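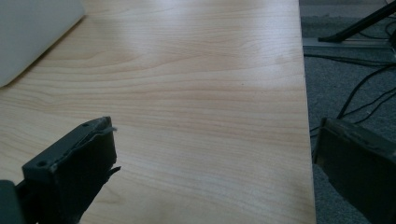 A request from the Iltevell floor, passed along with the February round, was that the table section be split so that tops and edges are scored separately, with wobble given its own line. The complaint was that a single pass or fail for "table" had hidden three different faults last year. The sheet has been revised accordingly.

Home | Rooms | Checklists | Furniture | Contact

Work Table Inspection: Checklist and Comments
February
By the Suder facilities desk

Scope: freestanding work tables with light wood-grain tops. Benches, wall shelves and folding tables have their own sheets. Each item is marked OK, Monitor or Repair. Comments are required for anything other than OK.

1. TOP SURFACE

1.1 Surface free of chips, gouges and lifted areas.
OK. Checked by eye and by hand, wiping in the direction of the grain and then across it.

1.2 Surface free of stains and residue.
OK. One tiny dark speck in the grain, toward the right side of the top. It is the only mark noted. Wipe with a damp cloth first. If it stays, record it as a surface mark and leave it alone. Do not scrape.

1.3 Finish even, no dull patches.
OK. The finish is smooth and throws back a soft band of glare. Inspect from at least two sides, as shallow scratches do not show inside the bright area.

1.4 Glare acceptable for reading and close work.
Monitor. Users seated facing the bright band may want the table turned a quarter. Record the new position on the room plan if it is moved.

2. EDGES AND CORNERS

2.1 Edges straight and free of splinters or sharp points.
OK. Run a folded cotton cloth along the full length. Any snag is a Repair, even if no damage can be seen.

2.2 Edge treatment tight to the top.
OK. Press with the thumb every 300 mm. Movement or a clicking sound is a Repair.

2.3 Corners not crushed or open.
Monitor. One corner feels slightly soft on the underside. Recheck next round.

3. FRAME AND LEGS

3.1 Table does not rock when pressed at each corner.
Repair. Slight rock on the diagonal. Leveling foot adjusted on the spot and locknut tightened. Left as Repair until a second check confirms it has held.

3.2 All fasteners present and tight.
OK. Hand tools only. Power drivers strip the inserts on the Vimico frames and are not to be used.

3.3 Feet intact, floor not scored.
OK.

4. LOADING

4.1 Load label present and readable.
Repair. Label missing from the underside. The house limit for this type is 70 kg, evenly spread. Replacement label ordered from Iordache.

4.2 No heavy item standing on an unsupported edge.
OK. Keep a clear margin of 100 mm on all sides for anything that could tip or roll.

4.3 No one sits or stands on the table.
No evidence of misuse. Reminder sent to room users with the last notice.

5. CLEARANCE AND FLOOR

5.1 Walkway beside the table clear.
Monitor. Thin black cables lie tangled on the carpet beyond the right edge, near a stand leg. Cords are to be run under the table and clipped, never across the open side.

5.2 Edge visible against the floor.
OK. The floor is darker than the top and the right edge reads clearly. Where a room has a pale floor, mark Monitor and note it here.

6. CLEANING

6.1 Correct product in use.
OK. Neutral cleaner, well diluted. No wax, no oil, no abrasive pads.

6.2 Surface dried after cleaning.
Monitor. The cleaning log has gaps. Liquid left standing at an edge for more than 20 minutes is to be reported.

Summary of open items: 1.4, 2.3, 3.1, 4.1, 5.1, 6.2. Item 3.1 takes priority. The table may stay in use for light work while 4.1 is open, provided the limit in that item is posted in the room.

Comments on the revised sheet

The split between sections 1 and 2 works. It adds a few minutes per table. Could 2.2 allow wider spacing on the long sides?
Reply from Suder: No change for now. Past failures on the long sides started as short loose runs that a wider spacing would have missed.

On 3.1, please state whether the rock is tested with the table loaded or empty.
Reply from Suder: Empty. The wording will be corrected on the next print.

Contact the facilities desk | © Suder | Back to top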